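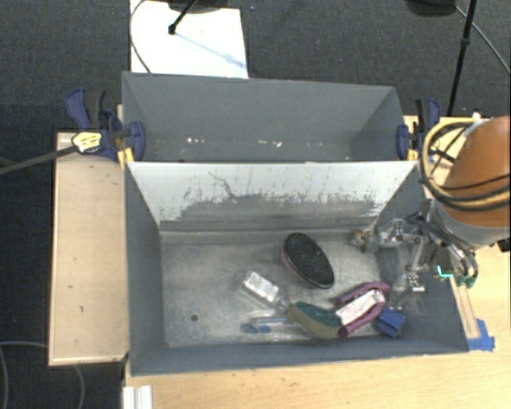
# Brunari two-compartment metal bin, long-term review

Category: storage, cleaning supplies
Bought: used, no lid, no liners, no paperwork
Time in service at writing: 121 days
Previous bin in the same role: Pominness plastic caddy, single compartment

## Scope

This review covers the Brunari bin as an open container for small cleaning tools: a brush, a sponge, clear plastic containers, cloths when there are cloths. It does not cover food storage or outdoor use. I did not test it with solvents. The seller listed it under the Brunari name and I have kept that name, but I found no current listing that matches it exactly, so treat the model as discontinued or at least hard to find new.

I also had a Wiriya wire basket and a Trendance fabric organizer on hand for comparison. Both are mentioned where they matter.

## Layout

The bin is a gray metal tub split into two by a sloping divider. The front compartment is the larger of the two and takes all the daily items. The rear one is narrower in use. The side walls in the rear lean inward toward the bottom, so the usable floor is smaller than the opening suggests. Anyone measuring for a specific bottle or box should measure at the floor. Measuring at the rim gives a number that only applies to the top of the object.

The slope of the divider has one practical effect on the front compartment. A flat item such as a folded cloth can be laid against it and will stay put. A rigid item with square corners touches the slope along one edge and leaves a wedge of dead space behind it. I lost some capacity to this and stopped trying to pack boxes in. Loose tools of mixed shape are a better match.

The upper rim on the rear side runs nearly straight from corner to corner. I consider this a point in its favor. A cloth hangs over a straight rim without sliding to the low spot, and sliding was a constant problem with the Pominness caddy, which has a dip in the middle of each long side.

## Finish and wear

Finish is the weak area of the product, and most of this review's lost points come from here.

The divider has a pale gray to white surface on its upper part. Toward the bottom that light surface has worn away in ragged patches and the darker gray underneath shows. There are small dark marks over the panel as well, and a thin branching scratch on the left half that runs diagonally down. It catches the eye at once under overhead light.

Part of this wear came with the bin. I did not photograph the divider on the day it arrived, which was a mistake, and I can't say how much of the patching was added in my 121 days. My impression is that the lower edge has gotten worse and the upper part has not changed. The lower part is where a brush head or a bottle base lands when it is dropped in, so the pattern is at least consistent with use.

The front floor is bare metal with scuffs and a cloudy reflection. If it ever had a coating, I have seen no trace of it. For this job I prefer the bare floor. There is no surface left to chip, and grit can be wiped up in one pass with a damp cloth. The scuffs do hold a gray film that takes a second pass.

The rear compartment is in clearly better condition. Its walls are smooth and a dull blue-gray. Small white flecks collect near the lower edge. They show up against the darker wall and wipe off easily, but they come back. I have not identified them. Candidates are dried cleanser, lint, and coating debris from the divider. If they are coating debris, that is a reason to keep anything that touches food out of the bin, and I do so as a precaution.

## Contents used for testing

The working set weighed 1,319 grams at its heaviest, with the bottles filled and a stack of cloths included. The usual load is much lighter:

- an oval brush with a dark top and a pinkish edge
- a clear plastic bottle, rectangular in the body
- a long clear container with blue parts at one end
- a two-layer sponge, dark green over olive-tan

All of these live in the front compartment. I tried dividing them between the two compartments for the first month and gave it up. The rear compartment is slower to reach into when the bin is on a low surface, and anything put there was forgotten. It is now overflow space for cloths and stands empty much of the time.

## Test 1: retrieval

Setup: bin on a light wood surface, full working set in the front, user standing.

Retrieval is fast. The front compartment is open and wide enough that the brush can be lifted straight up without moving its neighbors, provided the items are in one layer. With two layers the bottle tends to roll under the brush handle side and has to be dug out. I recommend one layer.

Clear containers are harder to find than they should be. A transparent bottle on a reflective floor has poor contrast, especially late in the afternoon with low sun on the metal. The long container is easier to spot thanks to the blue parts. A strip of colored tape on the clear bottle would solve the matter. This is an issue with the bottle as much as the bin, but it did not arise with the Trendance organizer, which has a dark lining.

## Test 2: stability

Setup: bin placed on a single wood surface, then across two wood surfaces side by side.

On one surface the bin sits flat and does not rock. Across two, it depends entirely on whether they are level with each other. With a small height difference the bin rocks when a bottle is dropped in at one side, and the metal makes a dull knock. Leveling the surfaces removed both the rocking and the knock.

The bin slides on bare wood if pushed sideways with moderate force. There is no rubber on my unit. I put a thin cloth under it on the kitchen side, where it gets bumped, and left it bare elsewhere. Carpet is a poor base for this bin. It will stand on one, but it tilts under an uneven load, and a charcoal carpet like mine hides whatever falls out.

## Test 3: load shift

Setup: working set in the front compartment, bin carried by both ends along a hallway and set down.

Items migrate. The bare floor has little friction, and the smooth plastic pieces travel farthest. In most runs the contents ended up bunched to one side with a good part of the floor left clear. The sponge moved least and worked as a stop for whatever slid into it. The brush, placed bristles down, hardly moved.

A thin liner fixes this. I cut one from a drawer mat and used it for several weeks. It stopped the sliding and muffled the noise. It also held crumbs, needed washing, and curled at one corner. I took it out again. Users who carry the bin often should keep a liner. Mine stays in one place most of the day.

## Test 4: water

Setup: 2,000 milliliters of tap water put through the bin in small portions, over a sink, each portion swirled and tipped out.

This was a rinse test. I did not fill a compartment and leave it standing, and the bin should not be bought as a vessel for water. Rinsing went well. Debris came off the front floor readily. The corner where the divider meets the floor kept some of it and needed a brush.

Drying is the part to watch. I tip the bin on its end, wait, then wipe the base of the divider by hand. With the surface already worn down there, I would not put the bin away damp. I also squeeze out the sponge before it goes back in. A wet sponge set directly on the bare floor leaves an outline that takes some rubbing to remove.

## Comparison

**Pominness plastic caddy.** Lighter, quieter, easier to carry. The single compartment is enough for the same set of tools. It stains, and the stains are permanent. The dip in the rim is a nuisance for hanging cloths. Choose it if you move supplies from room to room.

**Wiriya wire basket.** Best of the four for drying a sponge or brush, with air on all sides. It drips on whatever is under it and small parts fall through. Choose it for use inside a sink or over a tray.

**Trendance fabric organizer.** Best visibility and the most pockets. It does not tolerate wet tools and it sags when half full. Choose it for dry goods only.

**Brunari metal bin.** Most rigid, easiest floor to wipe, poorest finish. The only one I would trust to keep its shape with something heavy dropped in.

## Maintenance notes

I use dish soap and a soft cloth, nothing abrasive on the divider. An abrasive pad would even out the scratch marks on the front floor and would also take off more of the light surface next to it, and the two areas meet at a tight angle. I have thought about sanding and repainting the panel. I have not done it. A partial repaint would have an edge somewhere along the slope, right in the zone that takes the most contact, and I expect it would fail there first.

Every couple of weeks I empty both compartments and wipe from the rear to the front. Going in the other direction drags grit over the rim of the divider into the clean side.

## Ratings, each out of 9

| Item | Score |
|---|---|
| Rigidity | 9 |
| Access, front | 8 |
| Access, rear | 4 |
| Ease of cleaning | 7 |
| Finish durability | 3 |
| Stability on a level surface | 7 |

## Buying advice

Buy it used, at a used price, and look at the divider before paying. Ask for a photo taken straight down into the front compartment with the bin empty. Wear at the base of the slope is the first thing to check, then the corners. Scratches on the floor can be ignored.

I would not pay new-product money for this finish. As a fixed station for a brush, a sponge and a couple of bottles it works, and mine is staying in use. I will update the finish section in November if the worn patches reach the upper half of the panel.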